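Call for Participants: Carrier Bag Reuse Diary Study

Prusico, Plusalstead office
Enrollment closes at the end of June

Prusico is recruiting adults who do the main grocery shopping for their household. The study records how long thin plastic carrier bags stay in use after they first enter the home, and what they are used for. Results will go into a report on household packaging edited by Madhu Shakya.

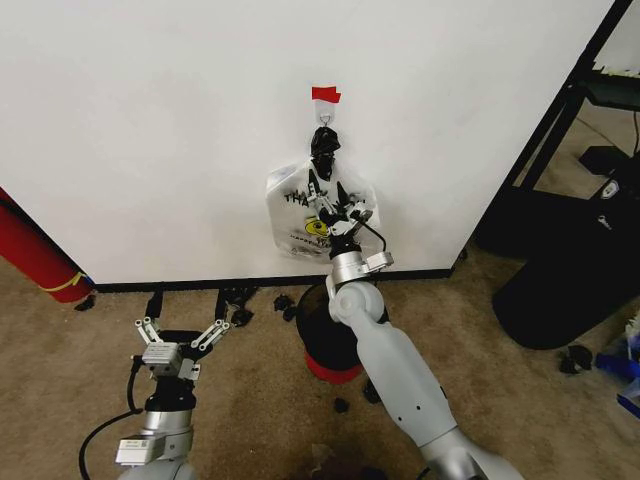 Carrier bag with "THANK YOU" print, hung by its handles.

What participation involves

Participants keep a paper diary for 20 days. Each entry takes the form of a single line: bag number, use, load, condition at end of day. Bags are numbered on the base with the marker supplied. Two short interviews are held by phone, one at the start and one after the diary is returned.

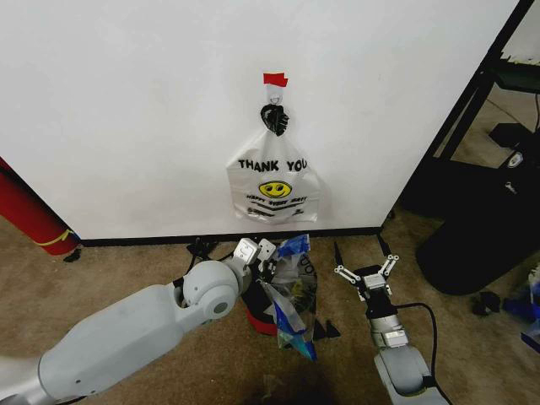 Bag condition is graded by the participant on the scale printed inside the diary cover. Handles and base seam are graded separately. Where a bag is stored hanging, write H in the storage column and add the type of support: hook, nail, door handle or clip. A bag with its handles gathered in a binder clip and hung from a wall, for instance, is entered as H/clip. Bags stored folded or stuffed inside another bag are entered as F or S. Do not grade a bag while it is loaded.

Who can apply
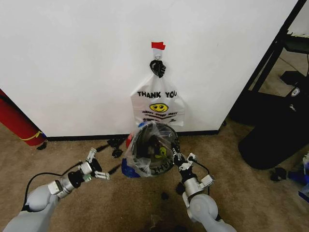
Eligibility

Applicants must be 18 or older, live within the Plusalstead delivery area, and bring home at least two carrier bags in a normal week. Employees of Prusico and of the packaging supplier Edetti are excluded, as are members of their households. Only one person per household may enroll.

Payment

Payment is made by check once the diary and all numbered bags have been returned. Torn bags count as returned if the numbered base is present. Partial diaries are paid by completed page. 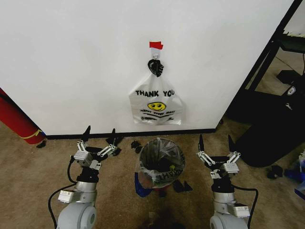

Diaries with gaps of more than two days are kept for the storage analysis but left out of the lifespan figures. Participants who expect to be away should say so at the first interview so that a later start can be arranged.

How to apply

Write to Sayaka Nakajima, Study Enrollment, Prusico, Grewal Building, Plusalstead. Give your name, a daytime phone number and the number of people in your household.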